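Part 5: Putting the Shelves Up in Your Inventory App

Okay, so by now you've got Vanmont installed and you've made your first location (mine is called Furville, after the street, and I've never gotten around to changing it). This part covers adding your shelves and getting your stuff onto them. I did it wrong the first time and had to wipe 116 entries, so please read the whole section before you start tapping!

Before you begin

Make sure you're on the newer layout. If your menu is along the bottom, you're good. If it's down the left side, go back to Part 2 and run the update. The old layout will let you make shelves but it forgets them when you log out – ask me how I know.

Adding a shelf

1. Open your location and tap the plus sign in the top corner.

2. Pick "Storage" and then "Shelf." Don't pick "Container." They look the same on the list, but a container can't have levels and you can't switch it over later.

3. Type in a name. Short is better, as long names get chopped off on the labels. I use the room and a letter, so "Hall B" or "Garage A."

4. Set the number of levels. The app counts from the bottom up, which threw me for weeks.

5. Tap Save and wait for the little green check. It can take a few seconds on slow Wi-Fi.

Note: The free plan lets you have 5 shelves. If you hit the limit, the plus sign goes gray and there's no message at all.

Putting items on a level

1. Open the shelf and tap the level you want.

2. Tap "Add item" and either type a name or scan a barcode.

3. Choose a category. If you imported the Kolititz category list back in Part 3, you'll see "Footwear," "Tools," "Linens" and so on. If you skipped that, you'll only get "General," and that's fine for now.

4. For things that come in twos, like shoes or gloves, set the unit to "Pair" and the quantity to 1. I had every pair in the house down as 2 and the totals made no sense.
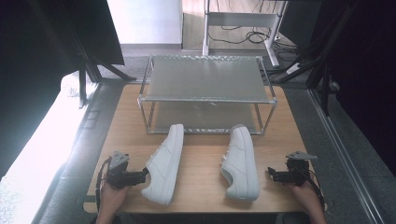 5. Fill in the notes box if you want to. I put the size and when I bought it, and that's plenty. Anything past 89 characters won't show up in search.

6. Tap Save, then "Add another" if you've got more for the same level.

Caution: Don't delete a shelf to empty it. Deleting takes every item on it too, and there's no undo. Use "Move all" first, send everything to another shelf, and then delete.

If you're bringing in a big list from a spreadsheet, use the Thaweesak importer and do it in chunks. My file had 1,438 rows and it froze twice before I split it up.

Last updated Thursday, January 22, 2026

Related
Part 3: Importing a category list
Part 4: Making your first location
Part 6: Printing labels that stick
Fixing duplicate items
Sharing your inventory with family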